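Stulow Receptor Binding Set, release 6

Curated in vitro binding records for plant-derived and synthetic ligands at the mu, delta and kappa opioid receptors. Last revised June 15, 2018.

Contents

ligands.csv holds 1,917 unique structures. assays.csv holds 2,645 measurements, one row per ligand, receptor and radioligand. Of these, 2,053 report Ki in nanomolar; the remainder give IC50 only and are flagged ic50_only.

Sources

Records were transcribed from the Brustel and Heten screening notebooks, then normalized to the Harms naming scheme. Stereochemistry is retained where the notebook states it. Racemates carry the suffix _rac.

Known issues

Kappa values entered before January used an older membrane preparation and read high. Do not pool them with later rows; filter on prep_code. Salt forms are stripped from the SMILES column but kept in name_orig.

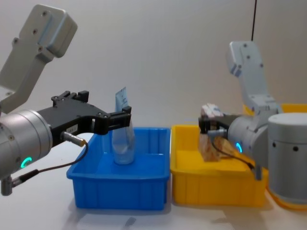

Censored values (">10000") are stored as text in value_raw and left blank in value_nm. Replicates are not averaged.

Use

For research modelling only. No dosing or clinical data are included. Licence terms are in LICENCE.txt.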